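About Flundach

Flundach compares grippers, cameras and controllers for companies that have to choose between them. We are a test shop. We don't build arms or sell end effectors, and we take no commission on what a client buys afterward.

The company started in Prakport with one bench and a single question from a garment logistics firm: which two-finger gripper would pick up a clothes hanger and put it back on a hook? The data sheets listed grip force and stroke, and the client needed to know about thin edges, smooth wood and hooks that swing. We moved to the present brick building in Jikosdale when the bench ran out of room. There are now 12 of us, mostly mechanical and controls people.

How we test

Most comparisons start by hand. An operator works through the task with the finger assembly that would later go on an arm, so pad shape and approach angle can be judged before anyone writes motion code. Fiducial markers on the assembly give us its pose. Hanger work is still our standard first task for any new finger pad - it calls for a narrow grasp, a rotation and a release near an obstacle. 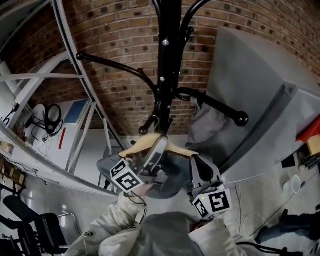

Hand-held two-finger gripper on a wooden hanger at the coat stand.

Each candidate gets 262 trials per task, split evenly between two operators. A trial counts as a pass only if the object ends up where the protocol says and the fingers have cleared it. Slips, double grasps and contact with the stand are logged as separate faults. Pads are not cleaned or replaced partway through a series, and wear is recorded at the end.

Candidates that do well by hand go on to an arm. Controllers are compared at this stage, using the same objects and the same start positions. We report cycle time and fault counts side by side and leave the weighting to the client.

Cameras

Camera placement gets its own series. A view from the gripper shows the contact area well but loses the wider layout when the fingers close in on cloth. A head-mounted view keeps the layout and often hides the contact point behind the hand.

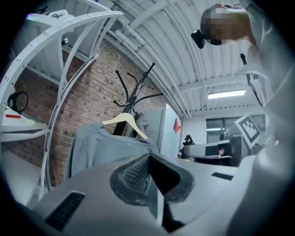
For this reason we record both views on garment tasks and score them separately. Wide lenses are calibrated at the start of every series and again at the end.

The Avram set

Avram is our in-house object set, with 651 items sorted by stiffness, surface and grasp width. Clients may add their own parts to a series. The current list is sent with every quote.

Visits

The test floor is open to clients on Tuesday afternoons by appointment. Closed shoes are required.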